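Hokinell hand-held gripper tools: set-up, maintenance and repair
Progress report to the Kirwood fund, second period, to the end of July

1. Position at the end of the period

All 13 hand-held gripper tools covered by the grant are now built to the same drawing issue and carry a current calibration sheet. Eleven are in use. One is on the bench at Sukgate for a replacement linkage and one is kept as the reference unit. The main task of the period, which was to replace the original moulded finger pads and rework the finger joints, is complete on every tool. The work on camera mount stiffness is behind plan and is dealt with in section 5.

2. Condition of the tools on return

The tools came back from their first spell in use in worse order than the first report assumed. Three faults made up nearly all of the bench time.

Loose finger joints. The screws at the upper joint of each finger had backed out on seven tools. On two of these the fingers no longer met squarely when the trigger was fully closed, and the left pad touched before the right. The recorded opening width was therefore wrong, although nothing in the log flagged it.

Pad wear. The first pads were glued. The adhesive softened at the tip and the pad crept inwards under load until it stood proud of the finger. Wear was heaviest on tools used mainly for fabric, where the fingers are pushed into the material and dragged.

Lens contamination. Lint was found inside the rim of the lens cover on most units. It had not scratched any lens, but it lowered contrast enough to upset the tracking software in dim rooms.

3. Rework carried out

The joint screws were removed, degreased and refitted with medium-strength thread lock, then tightened with a preset driver. Each was marked with a paint line across the head and the plastic on the bench, checked after 24 hours, and the paint cleaned off before issue. No screw on a reworked tool has moved so far.

The new pads come from Olivares and are held by a moulded tongue that slides into a slot in the finger, with a single drop of adhesive at the root only. A pair can be changed in under five minutes with no special tools. We ordered 70 pairs, of which 26 have been fitted, including replacements. The remainder are in sealed bags in the Sukgate store, away from the heater.

Finger alignment is now set with a stepped gauge block. The procedure is as follows.

Close the trigger on the thinnest step and confirm that both pads touch along their full length.
Open to each step in turn and record the reading.
Repeat the series in the closing direction.
If the two readings for any step differ by more than half a millimetre, strip and clean the trigger slide before doing anything else.
Enter the results on the calibration sheet and fix the tool number to the handle.

The last item was added after two sheets were exchanged by mistake in the first month.

4. Checks in use

Bench calibration does not show how a tool behaves against soft goods, so each reworked unit is also taken through a short session on ordinary household items before release. Padded clothing on bedding has proved the most useful case. The filling springs back against the fingers, seams catch on the pad edges, and layers of patterned cloth give the tracking software plenty to work with until the hand moves quickly.

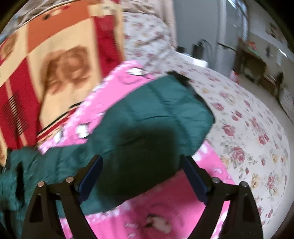 Quick hand movement remains the commonest cause of lost tracking. Across the period 3963 recordings were passed to the processing machine, and 234 were rejected. Roughly half of the rejections were put down to blur or to a sudden turn of the wrist. The next largest group was caused by a low battery in the camera, and has stopped almost entirely now that charge is checked at hand-over.

We have shortened the exposure setting on four tools as a trial. The pictures are darker and show more grain, but early results from well-lit rooms are good. In poorly lit rooms the gain is small — the software loses as much to noise as it recovers from blur — and we do not yet propose to change the remaining units.

5. Outstanding work

Camera mount. The present bracket flexes when the tool is set down hard. A ribbed version has been drawn and two samples printed. One cracked at the rear hole. The hole has been moved inboard and the part is being printed again.

Trigger slide. Dust in the slide accounts for most of the drift between calibrations. A felt wiper is being tried on the reference unit.

Spares. Joint screws and lens covers are sufficient for the next period. Trigger springs are short, and the supplier has quoted six weeks.

6. Spending and request

Spending on parts is within the agreed amount. Bench labour is over, entirely on account of the finger joints, and the excess has been met from the travel line. We ask the fund to agree that transfer and to move the delivery of the revised camera mount into the next period — the fitting itself should take no more than two days once the parts have passed inspection.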